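Talks > Community evenings > Speaker notes

Keeping a small-town bus route alive
Notes for the Jostomthorpe evening. Slides are plain, so talk slowly.

Slide 1. Title
Say hello, thank the hall for the tea. Mention I rode the route in this evening and it was on time.
Ask who came by bus. Wait for hands.

Slide 2. The route
The line runs from Staltdale to Jostomthorpe by way of the Papadakis warehouse. It takes the old mill road and skips the highway. People always ask why it doesn't use the highway. Answer: there are no stops on the highway and no safe place to put one.
It used to go on to Nellska. That leg was dropped before I got involved, so don't get pulled into an argument over it.

Slide 3. Who rides
Ticket counts for March: 1,164 single rides and 250 returns. Read both numbers out, they are hard to see from the back.
Most morning riders work at the warehouse. Midday is mainly shopping and the clinic. After 6 p.m. it gets thin, and that is where the cuts were proposed.
School riders are not in these counts - they travel on a pass that the machine doesn't record. Say this before someone from the school says it.

Slide 4. What the cut would have meant
Last bus out of Staltdale moved from 9:40 p.m. to 6:15 p.m. The late shift at the warehouse ends at 9.
Tell the story of walking the mill road with a flashlight. Keep it short. No shoulder on the road past the bridge.

Slide 5. Pause for questions

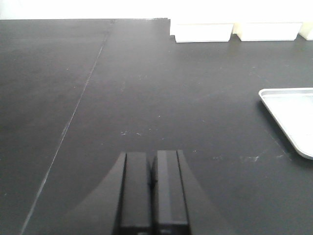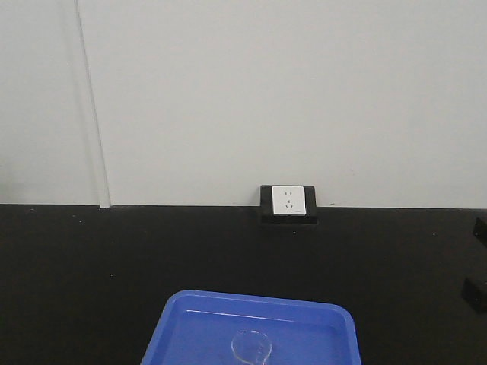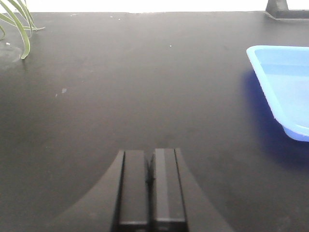
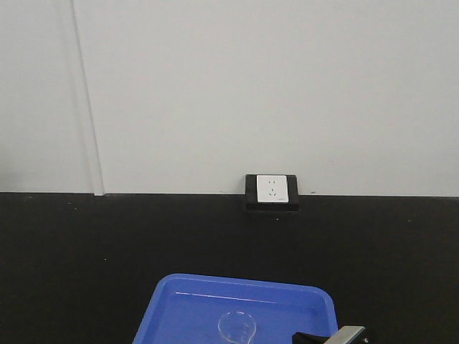
Slide 6. What we did
We wrote to the county first and got a form letter back. Then we collected signatures at the stops, 678 in all. The paper sheets did much better than the web page. People waiting for a bus have time to read and sign.
The second letter went out with the signatures and a copy of the warehouse shift times. I think the shift times did more good than the names. The county planner had never seen them.
If asked about money: the late bus costs more per rider than the morning bus. Don't dodge that. The county's own sheet says so and somebody will have it.

Slide 7. Where it stands
The 9:40 stays for two years. The 8:10 is gone. The Sunday bus was never part of this and is still every other hour.
The fare goes up in the fall. I don't have the final amount, so don't guess at one.

Slide 8. Things I would do differently
Start counting riders early. We only had the ticket machine numbers and they leave people out.
Talk to the drivers sooner. They knew which stops were busy and which had moved, and one stop on our map was in the wrong place for months.
Put the meeting times on the shelter walls as well as online. Ask permission for the shelters, it took one phone call.
Send one letter at a time. We had three going at once in the spring and the replies got mixed up.

Slide 9. What you can do from here
Ride it when you can, even one way. Buy the ticket on board so it gets counted.
Report a missed bus the same day, with the stop and the time. A complaint a week later goes in a different pile.
The sign-up sheet is by the door - phone number is fine if you don't use email.

Last bus back to Staltdale is 9:40. Stop by 9:20 even if there are still questions.

Contact | Copyright Staltdale Bus Riders | Back to top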